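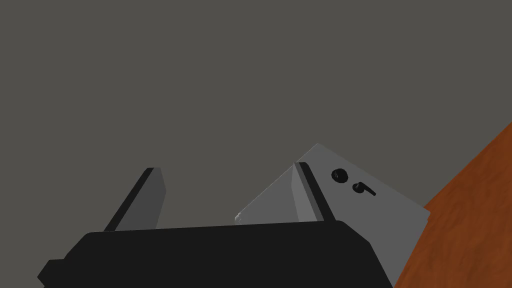 Should you run a home-built arm in a simulator before you switch on the real one?

Run it in the simulator first, every time, and keep going back to it after the real arm works. A crash on the screen costs you a restart. A crash on the bench costs you a motor, a finger pad, or an evening with the glue.

Chapter 5
Before the Motors Move

I built my first arm backward. I cut the parts, bolted them together, wired it all up, and only then started wondering what I wanted it to do. By the time I had code to run I was so keen to see something wiggle that I typed in a target, hit enter, and watched the elbow drive itself straight into my bench. It stripped a gear and left a dent I still rest my coffee mug in.

So this chapter comes before the one on power, and I'd ask you not to skip it (I know you want to!). We're going to put the arm from Chapter 4 into a simulator and get it to reach for something, with nothing plugged into the wall.

What you need

A computer that can handle simple 3D graphics. Mine is an old desktop I keep at Parnden, the shared workshop where I do most of my building, and it copes fine as long as I leave the shadows turned off. You also need the measurements you wrote down in the last chapter. If you wrote them on the back of a receipt, go find the receipt.

I'll be using a small simulator called Skokarico all through the book. If you already know another one, stick with it. The menus will have different names but the ideas carry over, and I'll say so when something is peculiar to mine.

Making a plain little world

My practice world has a dark gray background, a surface with a reddish-orange wood grain, and a light gray shape with black markings on it. The gripper is black with gray fingers. That's plenty. People in my workshop classes spend whole evenings adding shelves and lamps and a nice rug, and then run out of steam before the arm has picked up a thing.

Do put some kind of mark on whatever you want to grab, though. A perfectly plain box looks much the same whichever way you turn it, and when your code gets a rotation wrong you may not notice. A dot and a squiggle are enough to tell you which way up it is. Tilt it, too. I left mine square to the world for the whole of April and was very pleased with my results, and then I turned it a little and the code fell to bits.

Looking from the gripper

Most simulators start you off with a view from across the room. It's a lovely view and it hides a lot! From over there, fingers that are going to miss can look perfectly lined up. Put a second view down by the gripper, looking out past the fingertips, and check that one before every close command.

You're looking for one thing at this stage: is the target in the gap, or is it behind a finger? If one finger overlaps the target in your view, try a second angle before you decide what's wrong. It could be off to the side, or it could just be farther away than you think. Depth fools everybody on a flat screen.

Your first reach

We'll start with the fingers open and stop short of the target. In Skokarico you set a stopping distance, and I use 40 millimeters for a first try. Send the arm there and let it stop. Then read off where the simulator says the fingertips are, and compare that with where you asked them to be.

They won't match the first time. Mine was out by 7 millimeters, and I had typed one link length in wrong - the forearm, measured to the end of the bracket when it should have been to the center of the bolt. Go back and check yours the same way, bolt center to bolt center, all the way up from the base.

Once the numbers agree, save the world under a new name and keep the old one. Then try the reach again from a different starting pose, with the elbow bent the other way if your joints allow it. We'll close the fingers in the next section, after a short detour into friction.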